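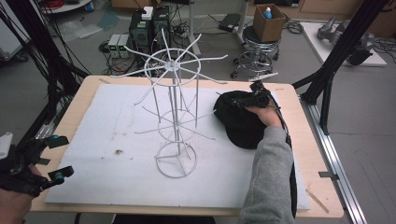

Pruvuseck hat rack build: progress report no. 2
To: Edeltraud Auer, Itport small projects fund
From: Brigitta Pichler, Imhof shared workshop, Vutetham
Mar 1, 2024

12 shares 3 comments

Where we are

The grippers work and we are recording with them. In the last report I said recording would begin in the first half of February. It began in the second half, when the replacement cables came. The arm itself is still in pieces and will be the main job from now on.

For anyone new to the file, the plan is to build a low-cost arm that can put hats on a rack and take them off again. We show it how by doing the job ourselves with a pair of hand-held grippers, one in each hand, and recording every attempt.

Work done this period

Engelbert Ammann rebuilt the finger mounts. The first set flexed when you squeezed hard, so the tips no longer met squarely. He printed them again with a thicker wall and they have held up so far. Regula Baumgartner wrote the part of the software that lines up the recordings from the left and right hands. It used to drift over a long session and we had to throw out most of one evening's work.

We have 114 attempts saved that we are willing to use. Most are with the baseball cap. The cap is the easier of the hats to pick up, as the brim gives the fingers something flat to close on. The knit beanie folds up on itself and lands differently every time it is put down. We have fewer good attempts with it and will need a lot more.

The rack is light, and a careless pull on a hat will shift it on the table. We talked about screwing the base down and decided against it for now. Regula would like the arm to cope with a rack that moves a little, and I agree with her, though it makes the recordings slower to collect.

The wire hooks at the top are close together and overlap when you look at them from the side. It is easy to catch a hat on the wrong one. We now turn the rack a bit between attempts so that the arm doesn't learn a single position.
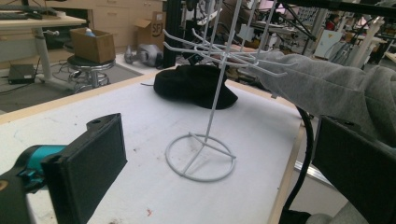
Problems

Cables are the main one. Each gripper's cable gets in the way when you reach across the table, and a snag at the wrong moment spoils the attempt. Engelbert wants to run them overhead. This needs a bracket and an afternoon.

One of the gearboxes for the arm arrived with a stripped thread. The supplier has agreed to replace it but has not given us a shipping date.

Money

The grant was $2,000. Most of what we have spent went on motors, cables and printer filament. Elfriede Hofstetter has the receipts and will send them to you separately. We are not asking for more at this stage.

Next

Finish the cable bracket. Record the beanie until we have as many good attempts with it as with the cap. Assemble the arm as far as the wrist once the gearbox is here. I expect the next report to reach you in 6 weeks, and you are welcome to visit before then if you let me know which evening suits.

Brigitta Pichler

3 comments Share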